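Harkent Home Services
Equipment Review Meeting, September
Minutes

Present: Clémence Millet (chair), Jucélia Miranda (training and field work), two leads from the apartment crews, one person from accounts, one from scheduling. Minutes taken by scheduling.

Start 2:10 p.m.

1. Minutes of the last meeting

Accepted with one correction. The spare charger was returned to Skemari in August and is no longer on our inventory.

2. Skemari hand-held gripper kit, trial report

Jucélia reported on the trial of the Skemari kit. For those who missed the last meeting: Skemari lends the grippers to cleaning and housekeeping firms, the workers use them to do ordinary tidying in real homes, and the recordings go back to Skemari to train its household robot. In return we get a fee per accepted recording and an early price on the robot service if we want it. The question for this meeting is whether to move from the free trial to the paid participation plan.

The crews turned in 109 recordings during the trial. Skemari accepted 70 of them. Most of the rejected ones were turned down for one of two causes: the worker's free hand came into view and did part of the job, or the recording stopped before the item was put down. Jucélia said the second kind can be fixed with training. The first is harder to break people of, as they have been folding and picking up with two hands their whole lives.

Clémence asked whether a rejected recording costs us anything. Accounts said only the worker's time, which we pay at the normal rate either way. 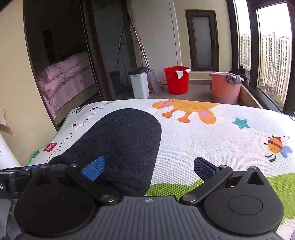

Soft items were the main subject of discussion. Skemari wants more of these and pays the higher rate for them. The crew leads said towels and clothes are fine once you get used to the grip, but small felt and fabric pieces are slow. On a padded mat like the one with the cartoon bee and the height ruler, the dark felt piece has to be taken between the two pads without pinching up the mat underneath. One lead said she now comes in lower and closes the jaws later than the instruction sheet says to. Jucélia will ask Skemari if that is acceptable before anyone else copies it.

The textured finger pads were rated good by both leads. They hold cloth well and wipe clean. The trigger was rated stiff. One crew member with a sore wrist stopped after a half hour and was moved back to regular work, with no loss of pay.

Question from scheduling about how long a home visit takes with the gripper. Jucélia said to add 40 minutes if the crew is doing a full recording list, less if it is only floor items. Scheduling asked that this be put on the job sheet ahead of time and not phoned in from the site.

3. Client permission

Every home in the trial had a signed permission form. Clémence wants the form rewritten. The current one was supplied by Skemari and runs four pages, and clients have been signing it without reading. She would like one page in plain words that says what is recorded, who gets it, and how to have it deleted. Also to be stated: family photos, mail and screens are to be turned over or moved before recording starts.

A crew lead asked about windows and what can be seen outside them. Skemari's guide does not mention it. Jucélia to ask.

Balconies: agreed that crews may record on enclosed balconies. Open balconies are off the list until insurance has answered.

4. Comparison with the Grønli offer

Accounts passed around the Grønli quote. Grønli does not pay for recordings. It rents out a finished floor-tidying unit by the month with a service contract. The unit does not handle fabric at all, and the crew leads did not see much use for it in apartments. It may suit the Naltow building, where the halls and common rooms are large and mostly bare. Agreed to leave Grønli out of the present decision and look at it again when the Naltow contract comes up for renewal.

5. Cost

The Skemari participation plan has a deposit of $3000, refundable when the kits come back in working order. Accounts is comfortable with the amount but not with the term "working order," which is not defined anywhere in the agreement. Finger pads wear out and we should not lose deposit money over them. Clémence agreed and will not sign until pads are listed as normal wear.

There was some disagreement on whether recording fees should be shared with the crews. Both leads were in favor. Accounts asked for figures first. Carried over.

6. Decision

Agreed to join the paid plan for one quarter, subject to the change on finger pads and the new permission form. Participation stays voluntary for crew members.

7. Actions

Clémence: contract wording on wear and deposit.
Jucélia: questions to Skemari on approach height, windows, and trigger stiffness. Short training session on finishing a recording.
Accounts: fee-sharing figures. Call insurance on open balconies.
Scheduling: add recording time to the job sheet.

8. Other business

The van with the bad side door is back from the shop. Keys are in the usual drawer.

Closed 3:25 p.m.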